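Hileo sleep diary, README

Hi! I kept a sleep diary for years and finally typed the whole thing up. There are 2659 rows, one per night, and you're welcome to all of it.

What's in the file

Each row has the date, when I turned the light off, when I woke up, how many times I got up in between, and a notes column. Times are on the 24-hour clock. The notes are short and sometimes silly ("neighbor's dog again"), but I left them in -- they explain a lot of the odd nights.

Missing stuff

I lost 14 pages to a leaky backpack one May, so those nights are blank. A blank means I don't know, so please don't read it as zero! Naps only show up in the notes.

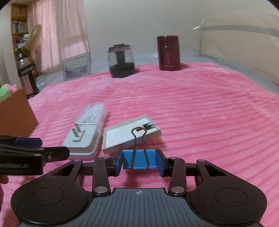
Blue binder clip, pink ribbed blanket.

Opening it

It's a plain CSV, so any spreadsheet will do. I also saved a Stata copy for Santeri Lappalainen, who asked for one and then found 2 nights where I woke up before I went to bed (fixed now, thanks Santeri!). Variable names are the same in both.

Using it

Do what you like with it, class projects included. It's one person's sleep, so go easy on the big claims. If you spot a mistake, send me the row number and I'll check it against the paper pages.

Last updated April 13, 2022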